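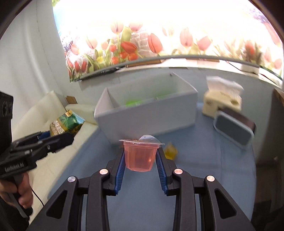

Can a home robot clear a table of snacks and put them away yet?

It can clear part of the table, slowly, if you stay in the room and the snacks are ones it already knows.

I had the Warkine at my place for three weeks. Bachmann sells it as a "chore station": two arms on a base that clamps to the edge of a table, a camera on a pole, and an app. The price is $2,000 before tax, and the app is included for two years, after which the company hasn't said what it will cost. I asked. I got a link to the page I had been reading when I wrote to ask.

The box lists seven chores. Clear the table, sort laundry, load a dish rack, pack a lunch, water plants, wipe a surface, put away groceries. I tried them all and I'm going to spend most of this review on the first one, as it's the one I would pay for. We have kids in the house most afternoons and the table ends up under jelly cups, crackers and half-open packets of whatever was on sale.

Setup took an evening. The clamp is good, heavy and well made, and it didn't mark the table. The app wanted me to walk the camera through a calibration with a printed card, and it lost the card whenever a lamp was on behind it. Backlight bothers it generally. On a bright day I had to pull a curtain before it would start.

Now the jelly cups. You would think a jelly cup is an easy object. It's small and light, and it sits flat if you put it down right. But the sides taper, so jaws that close straight in want to ride up toward the rim or down toward the base, depending on which way up the thing is. The plastic is thin and see-through, and I suspect the camera sees the cloth through it as much as it sees the cup. Squeeze too gently and it slips. Squeeze too hard and the lid lets go, and then you have a sticky table and a robot that has no idea.

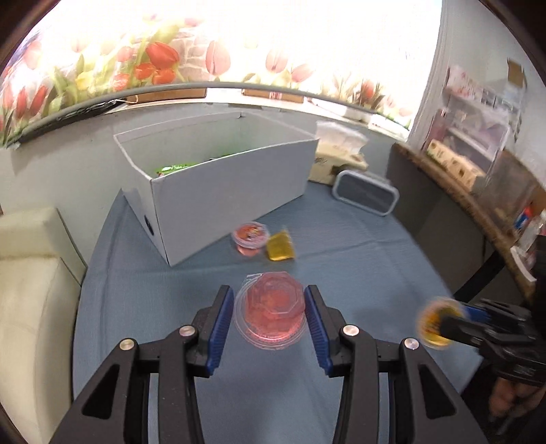

Upside down is worse. The Warkine had plainly learned cups standing on their base with the lid on top. Flip one over and it would hover, back off, hover again, and finally report the table as clear. I put the cup back the right way up and it picked it up on the first try, so the arm can do the job. It just didn't know it was looking at the same snack.

Shiny packets gave it trouble too. It would pinch a corner, lift, and drop the packet halfway to the box. A soft pack of tissues it dragged along by the loose tissue on top until it had pulled out a long tail of them. My daughter thought this was the best thing it did all week.

My friend Liesl Kuster, who packs gift boxes for a living and came over mostly to laugh at it, timed herself against the arms with a pile of mixed candy and a carton. She was done and drinking her coffee while it was still on the crackers. Speed doesn't matter much to me, to be fair. If it worked through the pile while I was out, it could take all afternoon. But the manual says to keep an adult nearby whenever the arms are powered, and having watched it I agree with the manual.

The other chores, quickly. Laundry: it can tell a towel from a sock and can't fold either. Dish rack: plates yes, anything with a handle no. Packing a lunch went fine with the containers Bachmann sells and badly with mine. I stopped the plant watering myself. Wiping is the one bright spot – it wipes a flat surface evenly and doesn't get bored, though you have to take everything off the surface first, which puts you back at chore one. Groceries I gave up on after the eggs.

I also looked at the Tokow, the single-arm version of the same idea. Notburga Plattner lent me hers for a weekend. It's cheaper and it knows fewer objects, and with one arm it can't steady a box while it drops something in, so the box creeps across the table. She uses it to hand her screws in the garage and likes it a lot. In a garage, with the same tray of the same screws every day, I can see why.

Bachmann says an update in May will widen the list of known foods. Maybe so. I've been promised updates before, and I review what was on my table. The arms are decent hardware. The hands close where they're told to, the pads grip, and nothing broke or came loose. What's missing is the sort of judgment a six-year-old has about a cup lying the wrong way up, and I don't know when that ships.

If you have a shop bench with one repeated job on it, borrow one and try. For a kitchen table with children at it, keep your money. Mine went back in its carton, which I packed by hand.

Reviewed 2024-02-17. Unit supplied on loan and returned.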